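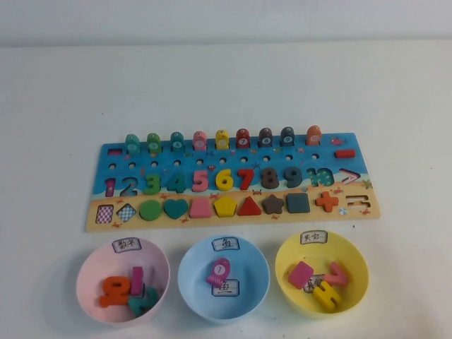

*Sorting board task set, with some pieces on the board and some in the bowls. Bowls labelled 数字 (numbers), 鱼 (fish) and 其它 (other).*

# Trilline Sorting Board Task Set

The Trilline set is a tabletop task for recording pick-and-place demonstrations. An operator drives the arm and moves wooden pieces between a puzzle board and three bowls. Each recording is saved as one episode, with a written instruction and a result mark. The set is used for teaching a policy to grasp small parts, to sort by kind and to put a piece back in a slot of the right shape.

It is packed and supplied by Cleseck. The default episode scripts were written with El Khatib, who also run the replacement parts service.

## The board

The board is a wooden children's puzzle with an ocean print. Fish pegs stand along the top, numerals sit in the middle row, and shapes and signs fill the lower row. We kept a printed board instead of moving to a plain one. Policies trained on our earlier plain board did poorly as soon as there was a pattern behind the slot.

The three kinds of piece ask for different grasps:

- **Fish** stand upright and carry a number disc. Approach from above with the fingers either side of the body.
- **Numerals** lie in recesses when placed, and may land on their side or at a tilt in the bowl. Most failed grasps in our own recordings are on numerals leaning against each other.
- **Shapes and signs** are the hardest to seat. The square, the diamond-slot piece and the equals sign need the wrist turned to match before lowering.

## The bowls

Bowls are round plastic, in pink, blue and yellow. Each has a handwritten paper label taped at the rim. The default assignment is numbers in pink, fish in blue and everything else in yellow, set out in a row in front of the board.

Bowl colour and label can be separated. If you want the policy to follow the label and ignore the colour, swap the labels between sessions and note the change in the session file. Don't swap them within a session. Blank labels are in the lid pocket for other languages.

## Episode scripts

The set comes with 34 scripts in two groups.

**Clear down.** Pieces are taken from the board and sorted into the bowls. Scripts run from one piece up to 11.

**Fill back.** Pieces start in the bowls and go back to their slots. A piece counts as placed when it sits flush, or for a fish, when it stands on its own after the fingers open.

Start layouts are printed on cards. The operator sets the pieces by hand, checks them against the card, clears their hands from the table and starts recording. Loose pieces in a bowl should be dropped in and left as they fall.

We suggest 10 episodes per script before changing the card. Operators get faster with practice and their paths become very alike, so change operator on the longer scripts if you can.

## Table and camera

Use a plain, light tabletop with even lighting. A fixed camera at the side or overhead should take in the whole board and all three bowls. Wipe the table before each session. Specks show up clearly on white.

Tape the board corners if your gripper tends to drag it. The tape should match the table.

## What is recorded

- camera video and joint positions on one clock
- gripper opening
- script number and instruction text
- result: complete, partial or dropped
- free note from the operator

Keep partial and dropped episodes. The Plistitz loader reads the result mark and can leave them out at training time, but it can't bring back files that were deleted.

## Supply and spares

Standard delivery is 36 working days from order. Orders placed after the first week of November go out in the new year. Spares are packed every Wednesday.

Single pieces can be ordered by row and number, for example "fish 1" or "numeral 2". Give the batch mark on the back of the board as well, as paint shades differ between batches. Bowls are sold only as a set of three.

The arm, gripper and camera are not included.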